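Centrifuge tubes at the kitchen-table scale

Sat 10 December

I have used conical tubes for small liquid samples for long enough that I no longer think about why. Didier Moulin asked me last week, after reading my September post on settling times, why I don't use flat-bottomed vials, which stand up by themselves and are easier to wash. It is a fair question and the answer takes more than one line, so I am putting it here.

The samples in question are natural dyes. I extract them in water, let them sit, and look at what comes down. The volumes are small. A normal batch starts at 300 ml in a pan and ends as a little concentrated color with some solids in it, and I care mostly about the solids. In a flat vial, a small amount of liquid spreads across the floor and becomes a thin layer. You can see that there is color. You cannot see much else. In a cone, the same amount stacks up in the tip and gives you a column with some depth to it, and anything that clumps has nowhere to go but the axis.

The second property is the taper itself. Material sliding down the wall ends up at one point. With a pipette you can go in from the top, stop short of the tip, and draw off the clear part without lifting what is underneath. I have tried the same thing with a tilted vial and I lose some of the sediment each time.

Against that, the cone does not stand. It needs a rack, and the rack has to have holes of the right diameter. Mine were bought at different times and do not agree with each other. The wooden one is the better of them because it has weight and doesn't slide when you bump the table. The holes are a little generous for narrow tubes, which then lean. A turn of paper tape below the cap fixes the lean. It has to be redone whenever the tube is washed.

Droplets on the wall are the other nuisance. After a tube has been inverted, or rinsed and not dried, small drops stay on the plastic, and they are worst where the straight part turns into the cone. They do two things. They make it harder to read the level, and if they are plain rinse water they run down later and dilute whatever is in the tip. With a full tube the error is too small to bother with. With only the tip filled it matters a good deal. My current procedure is to tap the tube on a folded towel, wait, and tap again. Wiping inside with a swab leaves fibers, and I then mistake the fibers for sample. 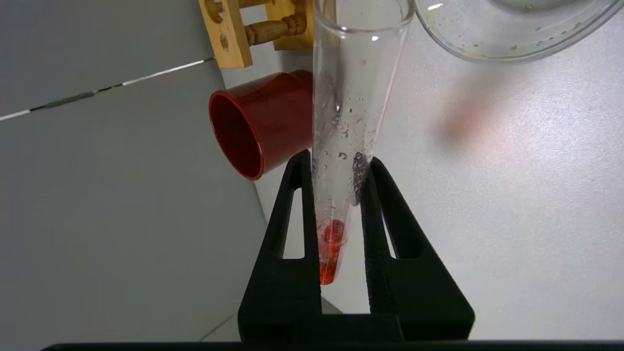
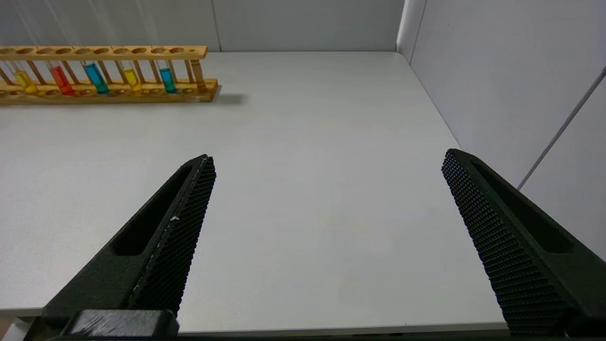

First picture: orange-red liquid in the tip, with a deeper red bead near the top of it. Second picture: pale tabletop, empty in the middle, with six tubes in a wooden rack at the upper left.

A rounded clump like that is a good test of whether the shape is earning its place. In a flat vial I would expect to find it stuck against the side wall, half hidden by the meniscus. In the cone it is held near the centerline and can be looked at from any side by turning the tube. I record three things for each tube: color of the liquid, color of any solid, and whether the solid is sitting on the bottom or higher up. I don't record the height in millimeters any more. The printed graduations on small tubes are least useful in the tapered part, and my own ruler readings differed from one another by more than the thing I was trying to measure.

Some notes on the table, because Didier also asked about that.

The surface is a pale gray-white and matte. I moved to it from a dark oak table, and the change was worth more than any piece of glassware. Orange and red read correctly against it. Glare is low. Its one fault is that any red object left nearby shows up as a tint in the background, and when you are comparing two reds this is enough to push your judgment one way. Red cups are the usual offender in my case. They should be put away before comparing, and I frequently forget.

Dishes with dried residue are the other source of confusion. Green and brown specks on a clear dish do not look like much until a rinse loosens them and they end up in the next sample. I soak dishes overnight in warm water with a little washing soda, then rinse 3 times. For plastic I leave out the hot water, having warped a lid that way.

Lighting: one lamp, from the side, diffused. Light from directly overhead puts a highlight on the shoulder of the cone, which is where the drops are, and the drops then look like bubbles.

Storage: upright in the rack, caps on, out of daylight. I keep samples in the cupboard in the Reltcombe house. My tube numbering is up to 71 now, although the numbers include tubes that were discarded. Labels go on the straight section, never on the cone, and in pencil on paper tape. Marker comes off with alcohol. Pencil does not.

On cost, there is little in it. The tubes are cheap and can be washed. I throw one out when the tip becomes cloudy or when a stain will not lift after 2 soaks. Red dyes stain faster than yellow ones, and a stained tip is useless for judging color, though the tube is still fine for measuring out water or holding pins.

Flat vials do have a use. For storing a finished, filtered liquid I prefer them, and they fit in the drawer. For anything that still has solids in it I will stay with the cones.

Still open: whether spinning the tubes would give a cleaner separation than leaving them overnight. I have a hand-cranked spinner from a sale in Prelonton that takes two tubes and needs a new clamp for the table edge. The old clamp has a stripped thread. If the replacement fits I will run one pair spun and one pair left standing, from the same pan, and post the results.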